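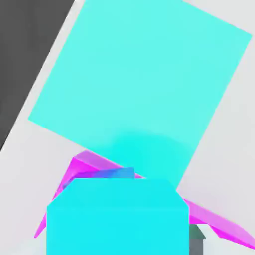 Working nights in Skanow: a scheduler on sleep, buses and the four o'clock meal

Nornance, Work and Home section
01/02/2024

The woman who makes the night schedule at Hellwig works days now. She did eleven years of nights on the packing floor before she moved upstairs, and she still eats lunch late and keeps the blinds down in her kitchen. She asked that we leave her name out of this, as she writes the schedule for people who live on her street.

Hellwig packs dry food: oats, lentils, split peas, pancake mix. The plant in Skanow employs 162 people, and a little more than a third of them work between ten at night and six in the morning. We met in the break room at the end of her shift, when the evening crew was already on the floor and the room was free.

She says most people who come in for a night job ask the wrong thing first.

"They ask about the pay. The extra is printed on the notice, they can read it there. What they should ask is how many nights in a row and what comes after. That's what decides whether you last."

The plant used to run a rotation, one week of mornings, one of evenings, one of nights. She worked it for her first two years and says she remembers very little of them.

"I'd be just about used to it and then it moved. I put the milk in the cupboard. I drove to work on a day off and sat in the lot wondering where everyone was. My sister had a baby in that time and I have to look at the photos to know I was there."

The rotation was dropped after people kept asking for it to be dropped. Now a person is hired to nights and stays on nights, four on and three off, and can put in for a day job after 6 months. Some do it at once. Others have been on nights so long that she has stopped sending them the form.

"There's a type that likes it. It's quieter, there are fewer bosses walking through, and you get the daylight if you can stay up for it. I had one man who fished every morning straight from work. He slept from noon. He looked better than I did."

I asked what she tells new people about sleep. She has a sheet for this, typed on one side, which she wrote herself and which has been copied so often that the bottom line is fading out.

"Cover the window properly. A curtain isn't enough, I mean a blanket or foil or whatever you've got. Tell your family the hours and put them on the fridge. Turn the phone off, all the way off. People say, but what if the school calls. So give the school another number as well. And don't sleep on the couch. Everybody sleeps on the couch the first week, and it doesn't count as sleep."

She also tells them to pick a bedtime and keep it. Some go to bed as soon as they get home. Others stay up, do their shopping and sleep from late morning until evening. She did it the second way, and thinks it is easier for people who live alone and harder for people with kids.

"With kids you sleep in two pieces. You get a piece in the morning while they're at school and a piece after supper. I know a couple where both of them did nights, on different days, and they had a notebook on the counter. Who had the car, who had fed the dog, what the teacher said. They still have the notebooks. A whole shelf."

On days off there is the question of whether to switch back. The sheet says to go halfway, which means staying up until three or so and sleeping until eleven. She says few people manage this.

"You want to see your friends, and your friends are up in the daytime. So you stay up all day on no sleep and you're no fun, and then you do it again. I can't tell people not to have a life. I just tell them not to drive."

Getting home was the part she came back to most. Hellwig sits at the far end of the Besollow road, and until last September the first bus left at ten past seven. The night shift ends at six. Those without a car waited in the break room or walked along the shoulder.

"In winter you had people walking in the dark in a gray coat after eight hours on their feet. We asked for reflective vests and got them. Then we asked for a bus."

It took two tries. The first letter to the bus company got a polite answer saying that there was no demand. For the second, she asked everyone on the floor to write down each morning they would have taken an early bus, and she kept the slips in a coffee can for most of a year. When she added them up there were 872.

"I didn't write anything clever. I put the number in the first line and sent copies of the slips. They called me."

The bus now leaves the gate at twenty past six and stops at the Besollow market, the clinic and the rail crossing. It is not always full. She rides it herself sometimes in the other direction, in the morning, and sees the crew get on as she gets off.

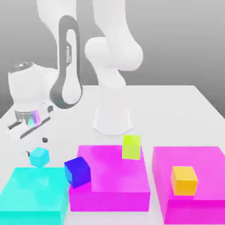
A white Franka arm over a pale tabletop. Computer rendering.

Food is the other subject on her sheet. The main break on nights is at two, and for years the vending machine was all there was. She remembers eating crackers and a candy bar and feeling sick by four.

"Your stomach is asleep even if you aren't. If you eat a big plate of something fried at two in the morning, it sits there. I tell people soup, eggs, rice, a banana. Then something small at four, because four is the bad one. Everybody who has worked nights knows about four."

I asked her what happens at four.

"You get cold. You get stupid. You read a label and you've read it and you don't know what it said. We moved the label check to one o'clock because of that. It used to be at the end, before handover, and we had pallets coming back with the wrong date on them. Nobody was being careless. They were just checking at the wrong time."

The four o'clock break is ten minutes and has no official name. On the floor it is called breakfast. Somebody usually brings something. There was a long stretch of banana bread, then a stretch of boiled potatoes with salt, which she liked better. The plant put in a second microwave and a proper refrigerator a few years ago, and the line for the microwave got shorter, though she says there is still a person who heats fish.

She does not think coffee is a problem if it stops early enough. Her own rule was none after three. She broke it on the last night of a run.

Part of her job now is to say no. People ask to swap, and a swap that looks harmless on paper can leave someone with a morning shift after a night one. She keeps the schedule in pencil for the first week it is up and in ink after that. A computer version goes out as well, but the paper one by the time clock is the one people photograph.

"I get called unfair. Holidays are the worst. I keep a list of who worked which holiday and I go back through it, and I let anybody look at it who wants to. It cuts the arguing by maybe half."

She has had people cry in her office, mostly in their second month. She says the first month runs on novelty and the extra money. In the second the laundry has piled up, they have missed a birthday, and the neighbor has started mowing at nine. Her advice is usually to wait two more weeks and then come back and talk. If they come back and still want off, she finds them something on days when she can.

"I don't try to talk them around. Some bodies won't do it. My own brother tried it for a month and he was gray."

Would she go back to nights herself? She took a while over this. She misses the walk out of the building in summer, with the sun up and the road empty, and going to the bakery when the trays were still coming out. She misses having the bank and the post office to herself on weekday mornings.

"I don't miss February," she said. "You go in and it's dark and you come out and it's dark, and then you sleep through the only good part. I'd do June, July, August. They don't hire for that."

Before I left she gave me a copy of the sheet. At the bottom, where the print is faint, someone has gone over the last line in pen. It says to eat before you go to bed, even if it's only toast.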